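Search this site Type and hit enter

Moving out, part whatever

23 Apr 2019

Ok so quick one tonight, I'm on my phone and the charger is packed. Somewhere. Probably in the box marked KITCHEN 2, which has no kitchen in it.

Lease is up in 3 days. Have known this since November. Did I start in November? No. Started last week, with the books, which was dumb, now every book I might want is under a lamp.

Got a quote from Bralo for the truck and two guys. $2636!! For one bedroom and a sofa. Told them I'd think about it and then called Rami Chidiac, who moved in the winter and has opinions. He said skip Bralo, rent a van from the Brutwood place by the bus depot, bribe friends with food. So that's the plan. Van, friends, food. Rami is driving because I can't back anything up without hitting something.

Boxes: I had 17 when I started and figured that was loads. It was not loads. Went back to the liquor store twice. The guy there saves me the wine ones with the dividers now, which are great for glasses and useless for everthing else.

Things I'm getting rid of
- the desk (wobbles)
- both fans
- the blender, never liked it
- a 1000 piece puzzle of a lighthouse, never opened, sorry Aunt Tanine

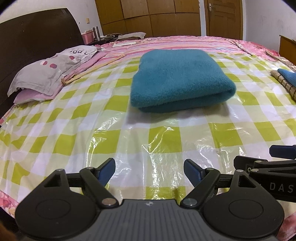

Linens are what's slowing me down. You'd think they're easy, they're soft, shove them in a bag. But then you find sheets for a bed size you don't own. Pillowcases with no partner. I kept four sets and the rest went in the donate pile, and then I took one back out, and then I put it back. Rule I've landed on is if it's thick it gets used as padding. A fuzzy teal towel like that one is worth a whole roll of bubble wrap, fold it up and it goes between the plates. Anything pink and stripey stays on the bed til the last morning. Saves so much paper too and you have to move the towels anyway.

Sold the bookcase to a Mrs. Bataineh two floors down, who beat me down to almost nothing and then made me carry it. Fair enough. She gave me a bag of lemons.

Still to do: call the internet people, change address at the bank, fill the nail holes (toothpaste? someone said toothpaste), defrost the freezer. The freezer is mostly peas. Why so many peas. Eating peas tonight.

New place has a real oven and a window over the sink. No closet in the hall though so no idea where the vaccum goes. Future me's problem.

If anyone wants a desk that wobbles, comment before the weekend, you have to come get it. Ok going, Rami's calling about the van agian

Get new posts by email. No spam, unsubscribe whenever.

This site uses cookies. By continuing to browse you agree to their use. Accept Learn more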